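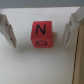
# zeltton-words

Hi! Zeltton is a plain word list for letter games with kids who are just getting going with reading. I started it because every word list I could find online was either built for tournament players (my six-year-old doesn't need "qanat") or was a tiny printable with CAT, DOG and SUN on it and then a page of ads. I wanted something in between that I could also load into a script, so I made one, and it grew.

There are 630 words in the main list. All of them are two to six letters long, all are American spellings, and all have been tried on at least one actual child.

## What's in the folder

- `words.csv` — the main list, and the only file most people will want
- `tricky.csv` — 34 words that look easy and aren't (more below)
- `rejected.txt` — stuff I took out, with grumbling
- `deal.py` — deals a random hand of letters and prints which words you can make from it

## Columns in words.csv

| column | what it holds |
|---|---|
| `word` | the word, lowercase |
| `len` | number of letters |
| `pattern` | consonants and vowels, like `cvc` or `ccvc` |
| `sound_out` | `y` if a kid can get there one sound at a time, `n` if not |
| `level` | 1, 2 or 3, my own guess at difficulty |
| `note` | usually blank |

The letter Y drove me up the wall in the `pattern` column. It's marked as a vowel in "happy" and a consonant in "yes", and I did those by hand, so if you find one backwards please tell me. In "play" and "boy" I called it a vowel too. I know some of you will disagree!

## Where the words came from

Mostly from our kitchen table. I wrote down words my kids made or asked about, then went through a stack of early readers and added whatever was missing. Mawar Subramaniam sent me her list from the after-school reading club in Sternthorpe, and that's where a lot of the level 1 words come from. She also talked me out of using five levels. I had a whole system worked out, with half-steps, and she asked me what the difference was between a 3 and a 4 and I couldn't tell her.

The Ledesma list is in there as well — a typed sheet from the previous owner of our house, tucked inside a dictionary on the hall shelf. Good words on it: "plum", "crisp", "lantern" (too long, sadly).

## About tricky.csv

These are the ones that cause arguments: "one", "said", "was", "who", "eye". My daughter is still mad about "eye". They're also in the main list with `sound_out` set to `n`, so you don't need to merge anything. I keep them in their own file so I can leave them out on tired evenings.

## Using deal.py

```
python deal.py --letters 7 --level 1
```

You need Python 3 and nothing else. By default it makes sure there are at least two vowels in the hand, after one very sad night with F, G, T, T, N, R and W. Add `--no-mercy` if you want to switch that off.

It treats every letter as single use, so you won't get "egg" unless you're dealt two Gs. If your family plays with wild cards, that isn't supported yet. I had a go at it and the code got ugly.

## Known problems

- Level 3 is a junk drawer. Anything I couldn't place went in there.
- Too many food words. I was cooking for a lot of this.
- No names, even ones that are also words, except "bill" and "mark", which snuck in.
- "gray" is in and "grey" isn't. Swap it if you like.
- Someone using Stinov to open the CSV got a blank first column. I haven't been able to make it happen here, but saving it again as UTF-8 fixed it for them.

## Changes

Jan 27, 2016: took out 28 duplicates (how??), fixed `len` for words with a trailing space, added `--no-mercy`.

Next up is a batch of words with "ch" and "sh", hopefully by April. I'd like to reach 800 and then leave it alone.

## License

Public domain. Print it, chop it up, put it in your own game. If you add words, send me some!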